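Ticket 244: Gravur am Medaillon unvollständig

Liebe Frau Twal, danke für Ihre ausführliche Nachricht und die netten Worte über die Kollektion! Es tut mir leid, dass auf Ihrem Anhänger von Sandberg das letzte Wort fehlt.

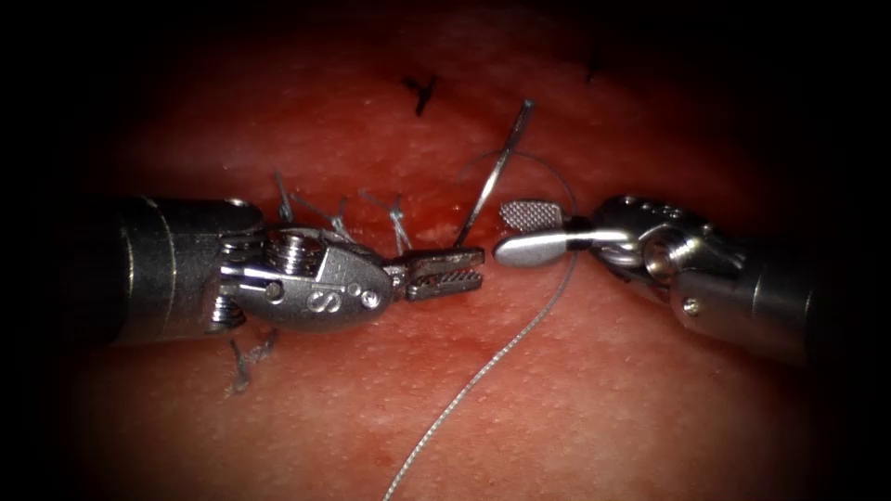 Ich habe gleich in der Werkstatt Rulleck nachgefragt: Das Gravurfeld fasst 19 Zeichen, Ihr Spruch hat leider 3 mehr.
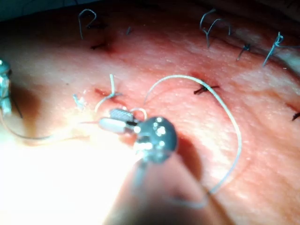
Nahaufnahme: Greifer mit weißem Faden

Unser Bestellformular hätte das melden müssen (hat es aber nicht, der Fehler ist weitergegeben).
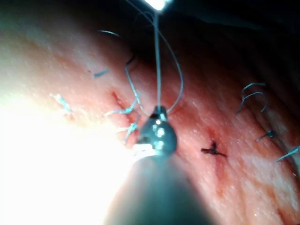

Gern gravieren wir kostenlos neu, auf Wunsch auch über beide Seiten verteilt.

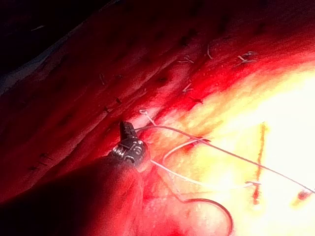

Die Kette können Sie behalten, bitte schicken Sie uns nur den Anhänger. Die Öse ist zierlich, also bitte keine Zange mit so schmalen Backen wie auf dem letzten Bild ansetzen, mit den Fingern geht sie auf.

Herzlich, Dalal Qaisi
Status: wartet auf Rücksendung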